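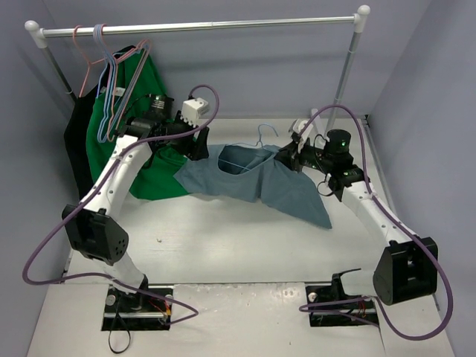
The Board of the Hutchins Supporters Association met on September 9, 2024, in the upstairs meeting room at Hutchins Field, chiefly to settle the rules of the season prediction contest and the arrangements for the away match at Korninach. Jocelyn Talavera presided and called the meeting to order at 7:04 p.m. The contest prizes were taken first at the request of Mr. Halim, who had to leave early. It was agreed that the monthly winner will receive a T-shirt in blue-gray, and that the season winner will receive two seats in the covered stand for the following season. No cash prize will be offered at any level of the contest.

Present: Jocelyn Talavera (presiding), Amirhossein Azimi, Ikhsan Halim (until item 4), Dindo Macapagal, Oranuch Jaidee (recording).

Apologies: none received.

1. Minutes of the previous meeting

The minutes were approved with one correction. Under "Stadium matters," the words "north gate" should read "northeast gate." Moved by Mr. Macapagal, seconded by Mr. Azimi. Carried.

2. Membership

Ms. Jaidee reported paid membership of 721. Renewal notices have gone out to all members whose dues lapsed over the summer. Mr. Azimi asked whether members who renew after the opening match are eligible for the prediction contest. The Board's view was that they are, but that they may not enter predictions for matches already played.

3. Season prediction contest: rules

Mr. Halim presented the draft rules, circulated before the meeting. Entrants predict the score of every league match and, separately, the final league table. Three points are given for an exact score and one for the correct result.

The Board discussed the deadline at length. Last season entries were accepted until kickoff, and two entries for the home match against Korninach reached the server after the first goal. Both were allowed at the time. Mr. Halim proposed a deadline of one hour before kickoff, with no exceptions for any cause, including failure of the website. Mr. Macapagal considered this too strict for members traveling to away matches. After discussion the proposal was amended to thirty minutes before kickoff. Moved by Mr. Halim, seconded by Ms. Talavera. Carried, Mr. Macapagal abstaining.

Mr. Azimi raised the matter of members changing their final table after the season has started. Under the draft rules one change is permitted, in November, at a penalty of 6 points. Mr. Azimi noted that the leader at this stage last year had used the change to protect a lead and had gone on to win by a single point. The Board decided to retain the rule as drafted. Mr. Azimi asked that his objection be recorded.

The Board confirmed that the contest is free to enter, that it is open to members only, and that the Association will not accept or hold stakes on behalf of members who make private wagers with each other. A sentence to this effect will be added to the rules.

4. Proposal from Oltik

Ms. Talavera reported a written proposal from Oltik to run the contest on its own platform at no charge, in return for access to the membership mailing list. Mr. Halim spoke in favor of the platform, which updates the standings during matches. Ms. Jaidee stated that members had not given permission for their addresses to be passed on when they joined. The proposal was declined in its present form. Ms. Talavera will write to Oltik to ask whether the platform can be licensed for a fee without the mailing list, up to a limit of $500 for the season.

Mr. Halim left the meeting.

5. Away match at Korninach

Mr. Macapagal reported that the ticket allocation for visiting supporters is 1,036, to be sold through the club office. Members have priority for the first week of sales. There is no reserved seating in the visitors' section.

Trevel has offered coaches from the east parking lot, leaving at 9:30 a.m. and returning directly after the match. The company will not hold a coach for extra time or for late passengers, and this must be printed on the travel voucher. Mr. Azimi asked for a stop on the outward trip. Mr. Macapagal will ask Trevel whether this can be added without changing the fare.

Resolved: that the Trevel offer be accepted, subject to written confirmation of the fare. Moved by Mr. Macapagal, seconded by Ms. Jaidee. Carried.

6. Correspondence

A letter was received from a member about standing in the lower rows during play. Referred to the club's stadium manager.

A letter was received asking that the pregame music be turned down near the family section. The Board supports the request and Ms. Jaidee will forward it.

7. Other business

Mr. Azimi asked that the prediction standings be posted at the northeast gate as well as on the website. Agreed, provided the club permits use of the display case.

Action items

Ms. Talavera: write to Oltik.
Mr. Halim: revise the contest rules and send them to all members.
Mr. Macapagal: confirm fare and stop with Trevel; prepare the travel voucher.
Ms. Jaidee: forward correspondence; request use of the display case.

The meeting was adjourned at 8:51 p.m. The next meeting will be called by Ms. Talavera once a reply has been received from Oltik.

Respectfully submitted,
Oranuch Jaidee, Recording Secretary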